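Search jobs Keyword or place Go

Simulation Operator, Household Tasks (two positions)
Kvam, full time, starting in November

Fanholm has run a kitchen and household service in Kvam for many years. Last year we began to move a part of the routine work to robots, and we now train them first in simulated rooms before they come near a real counter. For this work we are looking for two persons who know housework or kitchen work well. You do not need to know programming.

What changes at our workplace

We want to be open about this, so that you know what you apply to. Until last year our Sidetby team had 46 people and all of them worked on their feet. Today six of them sit at a desk for half of the week and guide a robot through a virtual home. The carrying and the sorting become less, and the watching and correcting become more. Some colleagues like it very much. Others found it tiring for the eyes and went back to the kitchen, and this was arranged without loss of pay. No one has been dismissed because of the robots, and the agreement with the staff says that it stays so until the next review.

Your tasks

You will steer two robot arms with hand controllers in our Zondex simulation room, and repeat household tasks such as picking up food from a counter or setting down a plate. One task takes normally a few minutes, and we save almost 300 attempts in a week for the whole team. You will mark the attempts which went wrong and write in simple words what you think was the cause. Your notes are read by the engineers every Thursday, and you are welcome to join when they discuss them.

We break for 10 minutes after every 45 minutes at the screen. This is a fixed rule and you may not skip it.

We ask for

Experience from a kitchen, a hotel, a care home or similar. Steady hands and patience. English that is good enough for short written notes. If you get dizzy from moving pictures on a screen, please tell us early, and we will let you try the station before you decide.

We offer

Training of 30 working days with full pay, together with Tuva Berge, who moved from our kitchen to the simulation team herself. Regular day shifts. The right to return to practical work if the desk does not suit you.

How to apply

Send a short letter and a list of your earlier jobs to Gunvor Tangen, head of staff at Fanholm. A photo is not needed. The last day to apply is June 10, 2024. We invite to a talk and a trial hour at the station.
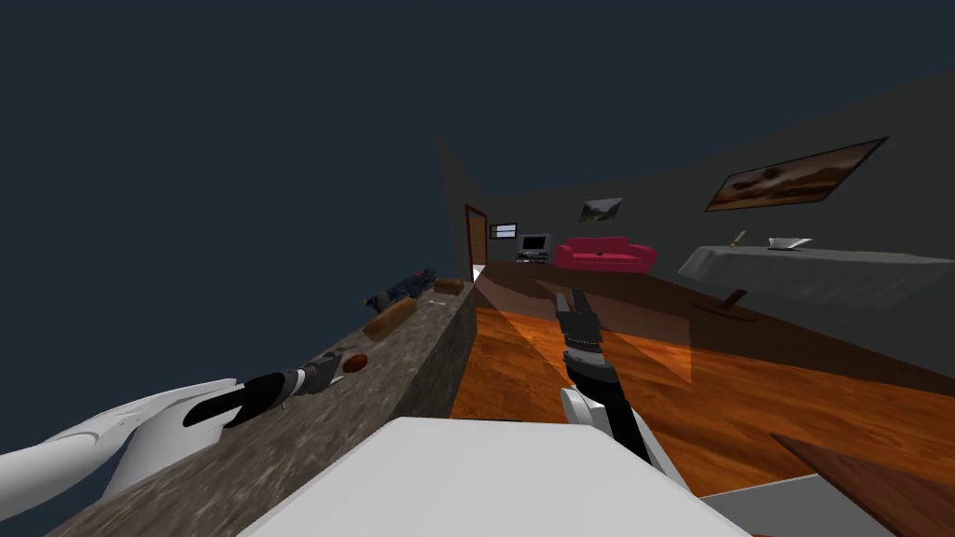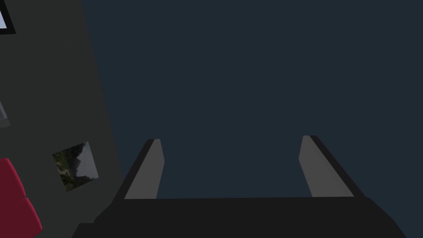 The simulated home, with the robot's grippers in view. The first picture shows the stone counter with the bread.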